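Wooden block sets find a second life at Iltdale toy library

The toy library in Iltdale has added 23 sets of building blocks to its lending shelves this month, after a call for donations in September brought in more than the group had room for.

Families in the Orow valley can borrow a set for three weeks at no charge. A set holds anywhere from a few dozen pieces up to 168, and each goes out in a cloth bag with a card listing what should be inside. The largest came from a family in Eker that had kept it since the 1980s.

"We asked for blocks and we got blocks," said Percy Bermúdez, who runs the library. "A lot of them came in shoe boxes, all mixed together. Sorting took longer than anything else."

Sorting was done by shape first and then by color. Rectangular pieces and cylinders make up most of what was donated. Pieces with cracks or splinters were set aside, and 121 of them will be sanded and offered to local schools for craft lessons.
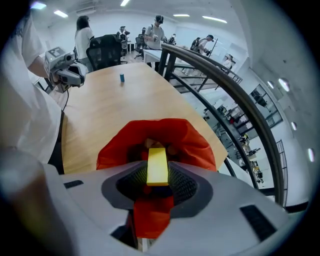

A yellow rectangular block, with a blue cylinder standing on the wooden table behind it.

The library has also changed how it checks returns. Sets used to be counted at the desk while families waited, which led to lines on busy afternoons. Bags are now weighed on a kitchen scale and opened only if the weight is off.

Membership stands at 328 households, up from last year, and Bermúdez expects it to grow when the new branch in Wendt opens. That branch will start with puzzles and blocks and add ride-on toys later if storage can be found.

Donations of blocks are closed for now. The library is still looking for cloth bags with a drawstring, train track in any condition, and board games with all their pieces. Items can be dropped off at the Iltdale desk until 4 p.m.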